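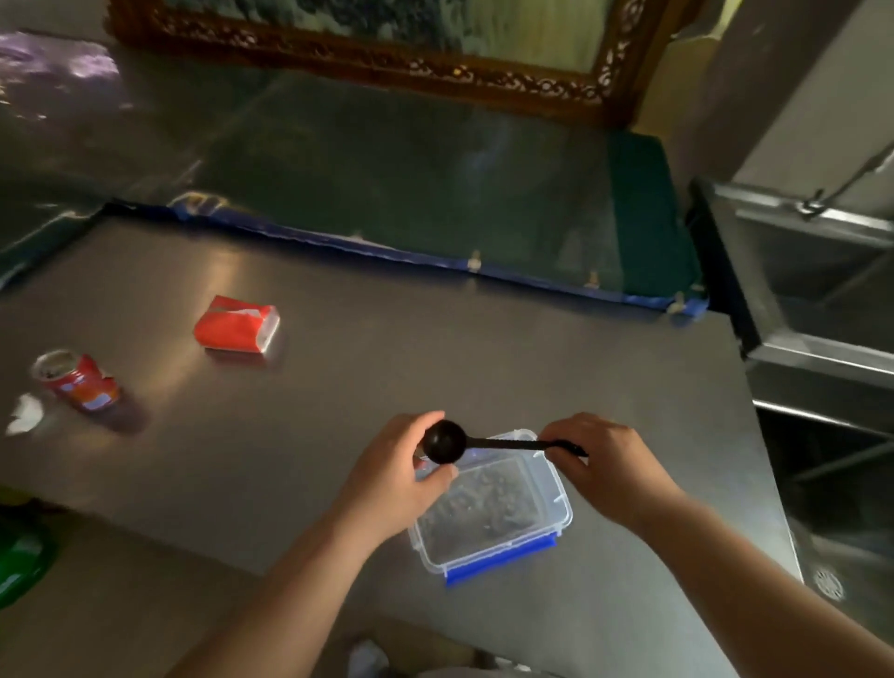 Scoop and container, recorded from the head camera at the steel counter.

Clatow Kitchen Tasks Group
Minutes of the May meeting

Present: Marisa Bortolotti (chair), Annapurna Subramaniam (recording lead), Dale, Precious, Tomasz, Wren (minutes). Joined by phone for items 3 and 4: Gil from the Varghese arm team.
Apologies: Hollis, who is at the dentist and sends his love to everyone, and in particular to whoever finished labeling his clips.

We got going at ten past nine, once the coffee had made its way around the table. Marisa welcomed everybody and said how nice it was to have so many of us in one room again after such a long stretch of people working odd shifts.

1. Minutes of the last meeting

Agreed as a fair record, with one small fix. Under item 5 it said that Tomasz would "rewrite the glove software," and Tomasz would like it known that he only offered to look at it. Changed to "look at." He has looked at it, and more on that below.

2. Hand demonstrations

Annapurna took us through the recordings made by hand since we last met. The total now stands at 469 clips, of which 391 have been checked and passed. The rest are waiting for a second pair of eyes, and Precious and Dale very kindly said they would split them between them before the next meeting.

We had the scoop clip up on the big screen for a good while, and it led to a long and really enjoyable talk. The left hand is cupped over the bowl of the scoop, palm down, and the right hand has the long flat handle in a pinch, with the container underneath. Dale thought this was a lovely clear view of the handle grip. Precious agreed about the handle but pointed out that the left hand hides most of the bowl, and a learner that never sees the bowl is going to have a hard time working out which way up it is. Annapurna said she had been going back and forth on this all week. She doesn't want to tell people how to hold a scoop, as the whole reason we record by hand is to get the way people do it when left to themselves, but she would like a fair share of clips where the bowl can be seen at the moment it goes over the box.

After some back and forth (and a short detour into how Dale's grandmother measured flour, which was with a teacup) we agreed to keep all the cupped clips, give them their own tag, and ask for a new batch of 20 in which the demonstrator keeps the left hand on the rim of the container. No other instruction is to be given.

Precious also raised the see-through containers. The dark, clumpy contents show up well through the walls, but she has found that the labelers disagree about where the wall ends and the contents begin, above all near the corners. Wren suggested one shared page of drawn outlines for everyone to work from, and offered to make it.

Tomasz asked whether the crushed cans and such on the counter should count as objects in the labels for this task. There was a fair amount of feeling on both sides! Marisa's view, which carried the day, is that anything on the counter gets a box and a plain name, and that "task object" is a separate tick. Annapurna will add a line about it to the labeling guide.

Actions:
Precious and Dale to finish checking the waiting clips.
Annapurna to set up the cupped-hand tag and record the 20 new clips.
Wren to draw the outline page.
Annapurna to update the labeling guide.

3. Remote control sessions

Gil joined us here, and we could hear him well once he had moved away from the compressor. The Varghese arms have been running the same scoop task by remote control, with the operator in the next room wearing the Brenby gloves. He was very open with us that it has been slow going. The arms can pick up the scoop by the handle without much fuss. Where it goes wrong is the turn of the wrist over the container, because the operator's own wrist runs out of room before the arm's does, and then everybody has to stop, let go and start over.

Annapurna wondered if the operator might pick up the scoop with the hand already turned a little, the way people do with a heavy pan. Gil hadn't tried that and liked the idea a great deal. He'll run a morning of it and send the results around, good or bad.

Tomasz then reported on the glove software. There is a delay between the glove closing and the gripper closing, and it gets worse the longer a session runs. He believes he has found the place where old readings pile up and thinks it can be cleared without a full rewrite. Marisa thanked him warmly and asked the minutes to note that she did not use the word "rewrite" at any point.

We also talked about how long an operator should work at a stretch. Gil's people have been doing whole mornings and coming out of it with sore thumbs. It was agreed that operators swap every half hour, and that a swap is written in the session log with both names, so that a change in style halfway through a file doesn't puzzle whoever trains on it later.

Actions:
Gil to try the turned-hand pickup and report back.
Tomasz to fix the delay and test it over a full-length session.
All operators to log swaps.

4. Training run with Flumon

Marisa has had a friendly call with Flumon, who would like 200 checked clips of one task as a first batch, all hand demonstrations, with the remote control sessions to follow separately. She asked whether the scoop task could be the one. Annapurna felt it could, provided the cupped clips go in with their tag and aren't quietly left out, and Gil said he'd be glad if the hand clips went first as it would take some of the pressure off his side. Agreed. Dale will choose the clips and Precious will look over his choice.

Actions:
Dale and Precious to put the batch together.
Marisa to confirm the file layout with Flumon.

5. Any other business

The second head camera strap has lost its buckle. Dale has a spare at home and will bring it in.

Precious asked if the wrist rests could be ordered in the larger size this time. Marisa will see to it.

6. Next meeting

Monday, nine o'clock, same room. Gil hopes to come in person and has asked about parking. Wren will send him the map.

The meeting closed at 10:40.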